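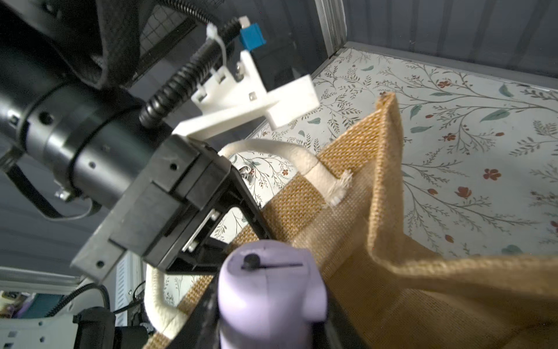
How to Learn a Big Part in Six Weeks Without Losing Your Friends

So you got the part. Congratulations, and my sympathies to whoever lives with you. You now have a large number of words to put in your head, in order, while also holding down a job and remembering to eat.

I have been acting in community and small professional shows for 31 years, most of them with the Dinmont Players, and I have learned lines in laundromats, in a dentist's waiting room and once during a wedding (my cousin's, he knows). What follows is the method I teach in our fall workshop. It is dull. It works for most people who do it and for almost none of the people who nod and write it down.

What you need

A printed script, single-sided. A pencil. Index cards if you like index cards. Some way to record your voice. A person who can read out loud without acting.

Step 1. Read the whole play

All of it, including the scenes you aren't in. I once shared a dressing room with a man who was surprised by the ending on opening night. He played the murderer.

Read it twice before you memorize a word. The first time, read like someone who bought a ticket. The second time, mark every place another character talks about yours. Playwrights hide a lot of information in gossip.

Step 2. Chop it up

Go through with the pencil and draw a line across the page wherever the subject changes or somebody wants something new. Don't agonize. If two people are arguing about money and then they're arguing about their mother, draw a line.

Give each chunk a stupid title. Mine for the last show included "Soup Again" and "He Knows About the Boat." You will remember the titles long after the director's notes have left you, and when you go blank on stage, "Soup Again" will get you home.

Step 3. Fifteen and fifteen

Here's the daily work. Spend 15 minutes in the morning on a new chunk and 15 minutes at night on the old ones. Set a timer. When it rings, stop, even if you're on a roll. Especially if you're on a roll, in fact, as that is how people end up knowing Act One beautifully and Act Two by reputation.

Cover the page with a card and slide it down a line at a time. Say the line aloud, then check it. If you got it wrong, back up to the cue before it and go again. Muttering counts. Thinking it very hard does not.

Step 4. Learn the cues

Most beginners learn their own speeches and treat everybody else's as a rest period. Then the other actor stops talking and there is a silence you could park a truck in.

Record the other parts in a flat voice and leave gaps for your own. Play it in the car. Keep your reading boring, or you'll be thrown when your scene partner says "I loved you" in a way you hadn't approved.

Step 5. Move while you do it

Once a chunk is fairly solid, say it while folding towels or washing dishes. If the words fall apart the moment your hands are busy, you didn't know them yet. When blocking starts, write each move in the margin next to the word it lands on. In pencil! Our director on "The Vrettos Sisters" changed one entrance 6 times and finally put it back where it started.

Step 6. Hand over your script

Give it to the boring reader. Ask them to stop you for every wrong word, every "well" and "now" you've slipped in for comfort. You will hate this. Paraskevi Triantafyllou, who stage-managed me through three seasons at the Esura Street Theater, used to tap the table with a spoon for each mistake. I still flinch in diners.

Do this at least a week before you're due off book. Doing it the night before is just a way of meeting your problems.

If you go blank anyway

Breathe out. Look at the other actor, who has a fair chance of knowing where you are. Say the last thing you're sure of in different words, and think of your silly title. Do not look at the floor, where there are no lines, or at the prompter, who is eating a sandwich.

If you jump ahead, keep going. The audience hasn't read it. Apologize to your scene partner at intermission and buy the first round afterward.

The workshop runs again in October at the Watora Library, upstairs. Bring a script you're working on and something quiet to drink.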